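Projektbericht: Aufräumen nach Ansage – wie genau muss eine Anleitung sein?

Projektwoche im Dezember, Gruppe 2

Worum es bei uns ging

Eigentlich wollten wir etwas ganz anderes machen, nämlich einen Kurzfilm über die Mensa. Die Kameras waren aber schon alle vergeben, und dann kam Indrek Mets am Mittwoch mit der Idee, dass wir doch einfach mal untersuchen könnten, warum Leute beim Aufräumen immer aneinander vorbeireden. Er hatte nämlich am Abend vorher Streit mit seinem Bruder gehabt, weil der Satz "Räum das mal weg" anscheinend sehr verschieden verstanden werden kann. Ich war erst skeptisch (klang für mich nach zu wenig für eine ganze Woche), aber am Ende hatten wir eher zu viel Material.

Unsere Frage lautete also: Wie genau muss man jemandem sagen, was wohin soll, damit hinterher alles dort liegt, wo man es haben wollte?

Wie wir vorgegangen sind

Wir haben einen Tisch im Werkraum genommen und Alltagskram daraufgelegt, den wir von zu Hause mitgebracht hatten. Eine Person bekam einen Zettel mit einer Anweisung und durfte keine Rückfragen stellen, eine zweite hat die Zeit gestoppt, und ich habe mitgeschrieben. Mitgemacht haben 16 Leute aus den Parallelgruppen. Jeder hatte 60 Sekunden pro Durchgang, und danach haben wir alles wieder auseinandergelegt und den nächsten hereingerufen.

Die Zettel gab es in zwei Sorten. Auf dem kurzen stand nur: "Bitte aufräumen." Auf dem langen stand, welches Teil in den Korb gehört, welches stehen bleibt und wo der Korb am Schluss sein soll. Den langen Zettel haben wir dreimal neu geschrieben, weil uns beim Vorlesen immer noch etwas aufgefallen ist. In der ersten Fassung stand zum Beispiel "Korb nach hinten", und dann haben wir zehn Minuten darüber diskutiert, von wem aus gesehen hinten ist!

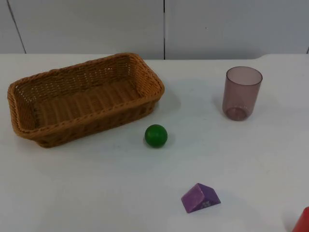

Abb. 1: Unser Tisch mit Flechtkorb, grünem Ball und Becher

Mit dem Korb hatten wir Glück, der ist von meiner Oma, die darin sonst Brötchen auf den Tisch stellt. Er ist flach und rechteckig, man kommt also von allen Seiten gut dran. Den grünen Ball fand ich am Anfang langweilig, aber der war dann fast das spannendste Teil. Beim kurzen Zettel haben ihn die meisten sofort in den Korb gelegt, ohne zu überlegen. Einer hat ihn in den Becher gesteckt und war sehr überzeugt davon, dass das ordentlicher ist. Eine andere wollte ihn überhaupt nicht anfassen und meinte, ein Ball gehört nicht auf einen Tisch und auch nicht in einen Brotkorb, sondern in die Sporthalle.

Der Becher selbst war auch so ein Fall. Für uns war klar, dass er stehen bleibt, weil man aus dem Becher ja noch trinken will. Nur stand das auf dem kurzen Zettel eben nicht drauf. Manche haben ihn zur Spüle getragen, manche haben ihn hingelegt und in den Korb gepackt, und bei einem Durchgang hat jemand den Korb weggeräumt und den Becher ganz allein auf dem Tisch gelassen. Ich musste lachen und durfte nicht, weil wir uns vorgenommen hatten, keine Reaktionen zu zeigen.

Was wir herausgefunden haben

Mit dem langen Zettel lag fast immer alles dort, wo wir es geplant hatten. Dafür haben die Leute viel länger gelesen als geräumt, und ein paar sind mit der Zeit nicht hingekommen. Mit dem kurzen Zettel waren alle schnell fertig und auch zufrieden mit sich, aber das Ergebnis sah jedes Mal anders aus. Indrek hat daraufhin vorgeschlagen, noch eine mittlere Version zu testen, also nur einen Satz wie "Spielsachen in den Korb, Becher bleibt stehen". Die haben wir am letzten Tag noch kurz ausprobiert, und sie lief richtig gut, nur waren da viele schon zum zweiten Mal dabei und kannten den Aufbau. Das kann man also nicht so richtig vergleichen.

Was schwierig war

Das Zurücklegen! Wir haben am Anfang keine Klebepunkte auf dem Tisch gehabt, und deshalb lag der Korb mal etwas gerader und mal etwas schräger. Ob das einen Unterschied macht, wissen wir nicht. Außerdem haben die Leute draußen auf dem Flur natürlich miteinander geredet, obwohl wir sie gebeten hatten, das zu lassen.

Beim nächsten Mal würde ich die Zettel vorher an jemandem testen, der gar nichts mit dem Projekt zu tun hat, und mehr Zeit für die mittlere Version einplanen. Der Korb ist inzwischen wieder bei meiner Oma, und die Zettel mit allen drei Fassungen hängen noch bis zu den Ferien an der Stellwand vor dem Werkraum.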